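3.2 Containers and contents

The second part of the study looked at small lidded boxes of the kind used for packed lunches, and at how the form of a box affects what people choose to put in it. Boxes of this sort are sold for food but are often used for other things at home, such as plasters, hair clips or sewing thread. We wanted a set in which the boxes differed in size and colour but shared a hinged lid and some form of catch. The layout is shown in Figure 2.
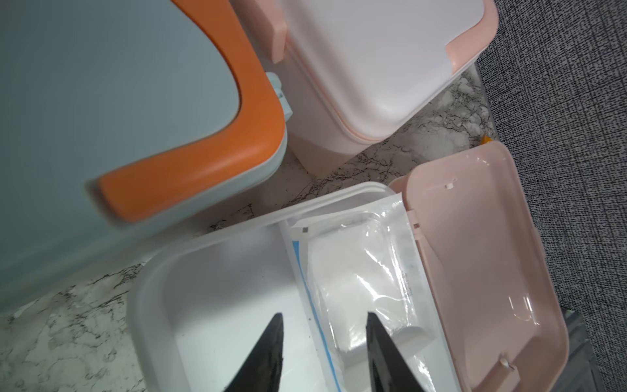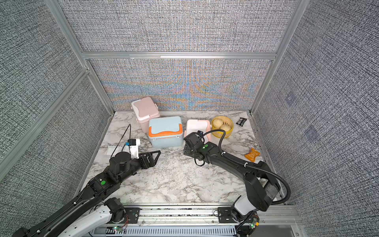
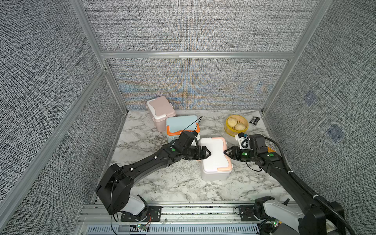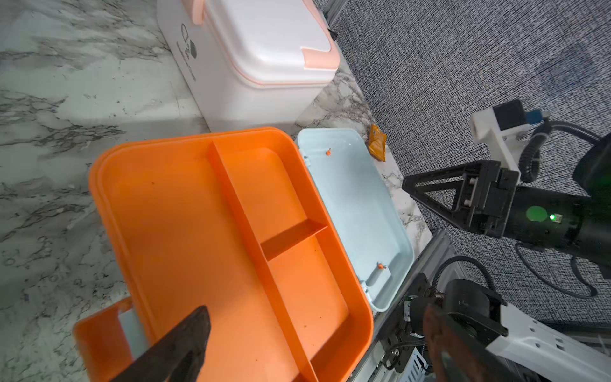

Figure 2. Boxes and other items on the marble-patterned surface.

Each box was treated as having two parts, the body and the lid, and the two were described separately in our notes. This matters more than it might seem. A lid that lies flat when opened takes up nearly as much of the table as the body does, so an open box needs twice the clear space of a closed one. A lid that stays upright needs less room but blocks the approach from one side. In the earlier work at Hirkmont the lids were taken off before the trials began, and the question of where to put them did not come up.

The inside of the box also affects how it is filled. In a body with fixed dividers, each item has to fit its own compartment, and a long item that would go easily into the box as a whole may fit none of the parts. In an undivided body the order of packing is less strict, but items slide when the box is moved. We recorded a box as packed only when the lid could be closed without pressing on the contents. Boxes that closed under pressure were recorded as overfilled and kept as a separate group.

For the contents we used things that might be found in a kitchen drawer or a school bag. Soft and flat items, such as wrapped dressings and snack packets, were chosen because they can be folded or turned on edge to fit. Rounder foods keep their shape and set a lower limit on the depth of the box. Wrappers were kept in the set as items in their own right – in a real kitchen they are left among the boxes and have to be told apart from full packets.

The Stodura guide to household packing, which we followed for the wording of the instructions, divides the task into 4 steps: open, place, close and return. We kept these steps but allowed the second and third to be repeated, as people at home often open a box again to add something they had forgotten. Each session was limited to 20 minutes. Time spent clearing the table between tasks was not counted.

Two points about the choice of boxes should be noted. Pale plastic shows crumbs and marks less clearly than a strong colour does, and judgements of whether a box was clean were therefore made with the lid fully open. Handles were also a source of difference. The Trorerik scheme classes a box with a handle as a carrying case whatever its size, while Rivadeneira groups boxes by the way they open. We used the second scheme, as the handle played no part in packing, and we return to it only in section 3.4, where the boxes are carried from one surface to another.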